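Betreff: Re: [Harmonium-Liste] Condano-Reiseharmonium, tiefe Oktave spricht schlecht an
Von: Makis Zacharopoulos
Datum: 19/02/2020

Hallo in die Runde,

danke für die Zuschriften, auch für die beiden, die nur an mich gingen. Ich antworte gesammelt über die Liste, damit es im Archiv steht. Zuerst noch einmal der Beitrag, um den es geht:

> Ich würde an deiner Stelle erst gar nicht an die Zungen gehen. Bei meinem
> Condano war es dasselbe Bild: oben alles gut, unten kommt der Ton
> verspätet oder nur mit viel Druck. Die Zungen waren völlig in Ordnung.
> Schuld war das Leder an den Ventilen, das war hart wie Pappe und lag
> an den Enden nicht mehr auf. Miss doch mal, wie lange der Magazinbalg
> steht, wenn alle Register zu sind. Unter 30 Sekunden brauchst du über
> Intonation nicht nachzudenken.
>
> Und bitte kein Klebeband auf den Balgfalten. Das bekommt man nie
> wieder herunter.
>
> Gruß
> Coetzee

Den Balg habe ich gemessen. Voll getreten und alles geschlossen steht er 78 Sekunden, dreimal hintereinander fast auf die Sekunde gleich. Damit ist der Balg für mich erledigt. Mit gezogenem Bassregister, aber ohne gedrückte Taste, fällt er dagegen deutlich schneller. Die Luft geht also an den Ventilen der unteren Oktave verloren, genau wie vermutet.

Im Dezember hatte ich die Klaviatur schon einmal heraus und nur gesaugt. Jetzt habe ich sie wieder abgenommen und mir die Ventile einzeln angesehen. Von den Bassventilen liegen 7 nicht sauber auf. Bei zweien hat sich der Filz vom Holz gelöst, bei den übrigen ist das Leder an der Vorderkante eingedrückt und glänzt. Die Federn sind alle noch da, zwei sind lahm und lassen sich vermutlich nachbiegen. Ersatz in dieser Drahtstärke habe ich nicht gefunden. Wer eine Quelle kennt, bitte melden.

Zur Frage nach der Zungenpflege: Ich habe sechs Zungen aus der tiefen Oktave gezogen, mit einem weichen Pinsel abgebürstet und wieder eingesetzt. Bei zweien saß ein Wollfussel unter der Spitze, die sprechen seitdem besser an. Am Rest hat sich nichts geändert. Gestimmt habe ich nichts und werde das auch nicht tun, bevor die Ventile dicht sind. Das Instrument steht im Ganzen etwas tief, in sich ist es aber brauchbar.

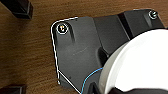
Auf der Holzfläche: schwarzes Kunststoffteil, links oben die Schraube.

Noch zum Leder. Empfohlen wurden mir hier zwei Wege: neues Ventilleder in der alten Stärke oder der fertige Verbund aus Filz und Leder, wie ihn Pivness als Meterware führt. Ich neige zum Verbund, weil ich den alten Filz sowieso nicht retten kann. Meine Sorge ist die Höhe. Der alte Belag misst zusammengedrückt knapp 4 mm, der Verbund wird mit 5 mm angegeben. Dann stehen die Tasten im Bass höher als im Diskant, und ich müsste die Stecher kürzen. Das würde ich gern vermeiden, weil es sich nicht rückgängig machen lässt. Hat jemand den Verbund verarbeitet und kann sagen, wie weit er sich nach ein paar Wochen setzt?

Als Kleber nehme ich Hautleim. Der Vorschlag mit dem Weißleim war sicher gut gemeint, aber dann hat der Nächste, der das Instrument öffnet, das Problem. Die alten Leimreste gehen mit warmem Wasser und einem Spachtel gut ab. Das Holz danach einen Tag trocknen lassen und auf einer ebenen Unterlage mit feinem Papier abziehen. Das habe ich an einem Ventil ausprobiert.

Zur Herkunft kann ich wenig sagen. Gekauft habe ich es aus einem Nachlass in Mernside, ohne Papiere. Innen auf dem Stimmstock steht eine Bleistiftzahl, deren letzte Stelle ich als 6 lese, es könnte auch eine 0 sein. Falls jemand eine Liste der Condano-Seriennummern hat, wäre ich für einen Abgleich dankbar. Das Gehäuse ist zusammengeklappt erstaunlich gut erhalten, nur der linke Tragegriff fehlt. Den baue ich nicht nach, solange ich nicht weiß, wie er ausgesehen hat.

Nächste Schritte in dieser Reihenfolge:
Bassventile neu beledern
Federn prüfen und nachbiegen
Klaviatur einlegen, Tastenhöhe kontrollieren
Balg mit gezogenem Register noch einmal messen

Erst danach kümmere ich mich um den Schweller. Der klemmt, das stört mich im Moment aber nicht.

@Coetzee: Du hattest geschrieben, dass du beim Einbau einen Papierstreifen unter jedes Ventil gelegt und den Widerstand beim Herausziehen verglichen hast. Welches Papier war das, normales Schreibpapier oder etwas Dünneres? Mit Schreibpapier merke ich kaum einen Unterschied zwischen einem guten und einem schlechten Ventil.

Viele Grüße
Makis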